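VERORSIDE, 2018-11-18 – The Verorside Community Pantry will extend its home meals program to the neighbouring district of Nisness from April, following a grant of $2000 a month from the family foundation Mitsotakis-Vlachou.

The program currently supplies grocery parcels and cooked lunches to 300 households, most of them older residents living alone. The expansion will bring the total to 738.
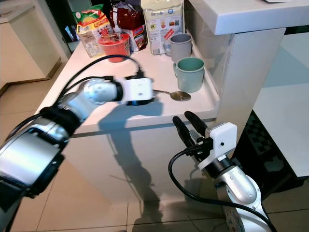
Groceries and tableware on a kitchen counter.

"Demand in Nisness has grown steadily since the bus route was cut," said program director Svenja Gerlach. "People there have been travelling 2 hours each way to reach our centre, and some have simply gone without."

Parcels will be packed at the Ullov Street kitchen and delivered on weekday mornings. Households may choose between a standard and a low-salt menu – a vegetarian option is also planned, subject to supply.
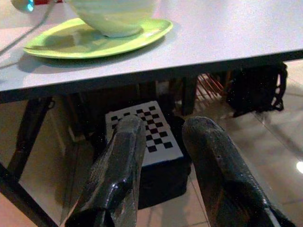
Enrolment will be open to any Nisness resident aged 65 or over, and to carers of any age. No doctor's letter is required. Existing clients do not need to reapply, and their delivery times will remain the same.

Kosmas Kontogiannis, chair of the pantry's board, thanked the foundation for its support and said that further districts would be considered once the Nisness service had completed its first year.

Application forms are available at the Verorside library and at the pantry's front desk.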